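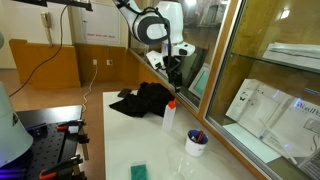 January, gone 7. Kettle on, shoes off, writing fast before I fall asleep in the chair like last night.

Table first. Meant to clear the white table before lunch and did not. Got as far as the sponge, the green one, and left it right at the front edge where someone will knock it on the floor. Squeeze bottle still out (orangey red cap, the pointy one) and the black cloth in a heap at the back. I had every intention of folding it. Something got tucked under one side of it too, small dark thing, couldn't tell you if it's a phone or a remote, and I walked off without lifting the cloth to look. If it's a phone somebody is having a bad evening.

Red pen standing in the white cup with the blue inside. I know. I said only last week that cups are for drinking out of and pens go in the drawer, and I'm fairly sure it was me that put it there. B. will notice. She notices cups.

Got in at half 8, bus late, rain down the back of the neck. Lights on already and Bit-na Yeom on her knees by the wall with a cloth doing the orange wood. She's decided the wood needs doing properly, all along the bottom as well, with a drop of vinegar in warm water and then a dry rag. Told her nobody will look at the panels down there. She said she looks at them. Fair enough. Did a stretch myself, quite restful, like washing a boat. It's a lovely colour when you get the dust off, tangerine nearly. Whoever chose it must have been in a good mood. Wouldn't have it at home.

Round the sockets you have to go carefully and not with a wet rag, so I did those with a dry one and my little finger. The white cable from the left hand socket still runs down and over the floor towards the table. Hate it. Caught it with the hoover again. Must ask for a flat cover, the rubber sort, write to Storholm tomorow. Or ring. Or get Bit-na to ring, they like her better and they still haven't answered me about the chair castors.

Speaking of ringing. The old phone on the wall, the beige one, wiped that down too, and the curly cord, which takes longer than the whole of the rest of the phone. You have to pull it straight a bit at a time. Mum had one the same colour in the hall in Ham, and the cord went all the way to the third stair if you stretched it, and I had every important conversation of my life between 14 and 18 sat on that stair with my feet against the wall. There was a mark where my heels went. Dad painted over it and it came back. Haven't thought about that in years. Stood there with the rag like a lemon till Bit-na asked was I alright.

Then the clamps. Orange handles, front of the black board with all the holes. I wanted them off so I could wipe along the edge and then didn't dare, last time I moved one of them I had 4 separate people asking me where it had gone and one of them used my full name. Wiped round them. The board itself is a beast to clean, every hole holds a crumb of something, you'd want a paintbrush, or a very patient child. Did 2 rows with a cotton bud and gave up. Left the black tool with the red tip lying where it was. Not mine to put away, and I've learnt.

Lunch: soup from the place on the corner, leek, too peppery. Bit-na had rice and something that smelled much nicer. She's thinking of going to Clodov in spring to see her cousin, six hours on a train and then a man with a van. I said I'd water her plants. She has a lot of plants. Regreted it straight away but can't take it back now.

Afternoon went on the delivery. Fandinano said between 1 and 3, came at twenty to five. Two boxes short and one of the ones that did come was for the people upstairs. Driver very sweet about it, had a cold, wouldn't take a tea. So no new cloths, and the old black one will have to do another month. It wants a wash really. Bring it home? Can't go in with the whites. Could go in with the jeans. Put a note on my hand and then washed my hands.

Meant to say – the big lamp shade, the pale bluey one at the end. Had a go at the outside with a barely damp cloth and it streaked. Streaked the other way when I tried to fix it. Leave it dry in future, a duster, the fluffy kind. Same with the table top come to that, shows every smear the second the light's on it, shiny as a plate on the right hand side. I go over it and it looks perfect and then I move my head and there's the whole lot again. Bit-na says I use too much in the water. She's probably right. Her half of anything always looks better than my half, she did the windows in November and you could have walked through them.

Argument, small one, about where the sponge lives. I say on the draining rack, she says in the tub with the brushes. Neither of us won. Hence it lives on the table, evidently.

Left at 6. Forgot my scarf. Went back for it and stood in the doorway a minute looking at the table with all the bits still out on it, thought I could do it now, it'd take no time, cloth folded, bottle away, cup in the sink. Then thought about the bus. The bus won.

Home. Toast, the end of the cheese, an orange that was all pips. Rang Mum. Asked her about the phone in the hall, she says it was cream, never beige, and the cord only ever reached the bottom stair. So that's my childhood gone. She also says Dad never painted that wall, it was papered. We went round that for a good while, then she had to go as her programme was on.

Hands smell of vinegar still. Tried lemon soap, now they smell like a chip shop with ideas.

For tomorrow, before I forget:

lift the cloth, see what's under it
pen out of cup!! wash cup
sponge – rack (get in early, before B.)
label the squeeze bottle, keep saying it
Storholm re cable cover, and castors
Fandinano re missing boxes, be nice
paintbrush for the holes, look in the shed
scarf. Did get it. It's on the hook. Why did I write that

Also ask Bit-na how often the plants need doing and wether any of them are the sort that die if you look at them. She mentioned a fern.

Rain's started again. Bins out, then bed.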